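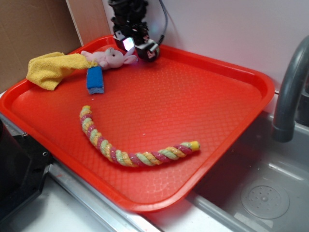
When does the new freight train between Stubbs and Tistton start running?

The first train leaves the Cleltamus terminal in Stubbs in the last week of May, and from then on there will be one departure every night in each direction, six nights a week.

2025-05-10
By Izzati Ngui, Jerine Press Office

Jerine Opens Overnight Container Train From Stubbs to Tistton

STUBBS. Jerine is starting a new overnight container train between its Cleltamus terminal in Stubbs and the port yard at Tistton, and everyone at the company is thrilled to be able to say so at last! The train covers 206 miles in one run, with a single crew change at the halfway loop and no reshuffling of cars along the way. Containers that are on the ground at Cleltamus by early evening will be ready for pickup in Tistton before the first trucks line up at the gate the next morning.

Each train will be made up of 21 flat cars and will carry ordinary containers, refrigerated containers and swap bodies. Trailers can't be taken yet. The loading ramp they need is part of the second stage of work at Stubbs, and a date for that will be given once the ground survey is in.

"We've wanted this train for years," said Vilja Mäkelä, head of network planning at Jerine. "Every time we sat down with shippers in Stubbs they asked us the same thing, which was when they could send a box to the port without it spending a night in a yard somewhere in the middle. Now they can. I was out at the terminal when the test train came in and I don't mind telling you I waved at it like a kid."

Until now, freight from Stubbs has gone to the coast in mixed trains that were broken up and put back together on the way. That works well for cargo that isn't in a hurry, and those trains will keep running on their present days. But for fresh food, parts for factories and anything booked on a ship with a tight cutoff, most shippers have used the highway. The new train gives them a fixed slot, with the same departure time every night it runs, and a place on it can be booked up to the middle of the afternoon.

A longer track at Cleltamus

The service has been made possible by work on the loading tracks at Cleltamus. The main loading track is now 1382 feet long, enough for the full train to stand in one piece under the cranes. Before the work, a train of this length would have had to be split in two and loaded in halves, with a switching engine going back and forth between them (and all the waiting that comes with it). The track bed was dug out and rebuilt through the winter while the terminal stayed open on its second track.

New lighting has gone up along the truck lanes, and the gate has been moved back from the county road so that waiting trucks no longer stand on the shoulder. Drivers who know the old layout should follow the signs for the north entrance. The south entrance is now for staff and fuel deliveries only. 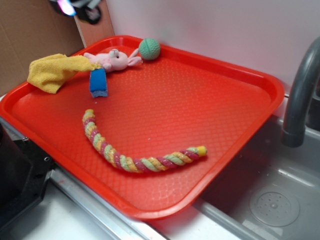
Dimas Saragih, terminal manager at Cleltamus, said the crane crews have been practicing the new loading pattern since the track was handed back. "It's a different rhythm. You start at the head end and you keep going, and you don't stop to let half the train out from under you. The crews picked it up fast. They were the ones who came to me and said we could load the refrigerated boxes last and plug them in from the walkway side, and that's how we're doing it. It saves a long walk in the rain, too!"

Refrigerated containers will be powered from a generator car that travels with the train. Temperatures are checked at departure, at the crew change and on arrival, and the readings are sent to the customer with the delivery notice. Customers who want readings more often can use their own trackers, as they do today.

At the Tistton end

The port yard in Tistton has set aside a track for the train and a stacking area next to it. Boxes going to a ship will be moved straight to the quay by yard tractor. Boxes going to addresses in and near Tistton can be collected from the stacking area by truck, with a pickup number that is sent by text message when the train is an hour out.

Traffic the other way matters just as much. Irfan Nair, who looks after sales for the port end of the route, has already signed up importers of furniture, coffee and garden machinery for the run back to Stubbs. "A train that comes home empty isn't much use to anyone, and I'm very happy to say ours won't," he said. "We have good bookings for the first weeks, and what I like best is the mix. Some of these companies have never put a thing on a train before. They've been asking great questions, like who they call at two in the morning if something is late."

The answer to that one is the Jerine control desk, which will be staffed all night on every night the train runs. The number is printed on each booking sheet. Customers can also see where the train is by logging in to their account, and the arrival time shown there is updated each time the train passes a junction.

What happens when the line is closed

Track work is planned on the middle section of the route during the first months of the service. On those nights the train will leave Stubbs earlier and use the river line, which adds a little over two hours. The dates are in the timetable booklet, and customers with bookings on those nights will be contacted directly. Crews have been trained on both routes, and the engines used for the service are approved for both as well.

If both lines are closed by weather, priority containers will be moved by truck under an agreement with local haulers. Refrigerated boxes go first, then boxes booked on a named ship. Everything else waits for the next train, and storage is free of charge for as long as the closure lasts.

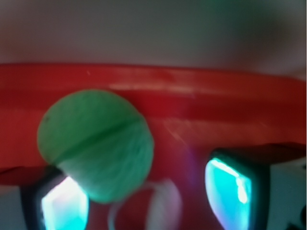 A green tablet with a dark score line, against a red surface.

Ikhsan Majimbun, who led the timetable work, spent much of last year looking for a gap between the evening passenger trains and the early commuter runs into Tistton. "There was one path that worked and it was a beauty," he said. "You leave behind the last stopping train, you have a clear road all the way to the loop, and you are tucked into the port before the commuters are up. We ran the test train on it and the signals were green nearly all the way. The driver asked if he could have the job permanently."

Jerine expects the train to carry nearly 1000 containers in its first month, counting both directions. If demand holds up, a daytime train may be added on the busiest days next year. That will depend on finding another path through the commuter area, and talks with the track owner have begun.

Booking and prices

Bookings are open now. Space can be reserved by the single container or as a block for the season, and block customers may swap slots among themselves up to noon on the day of departure. Prices are the same in both directions. A power charge is added for refrigerated containers, and hazardous goods need a separate form, to be sent in two working days ahead.

Shippers who would like to look around the new tracks before sending anything are very welcome at Cleltamus. Tours can be arranged through the terminal office at any time during May. Please wear sturdy shoes; vests and hard hats are handed out at the gate.

Press questions go to Izzati Ngui at the Jerine Press Office. Reporters who want to be at Cleltamus for the first departure should get in touch ahead of time, as parking near the loading track is limited.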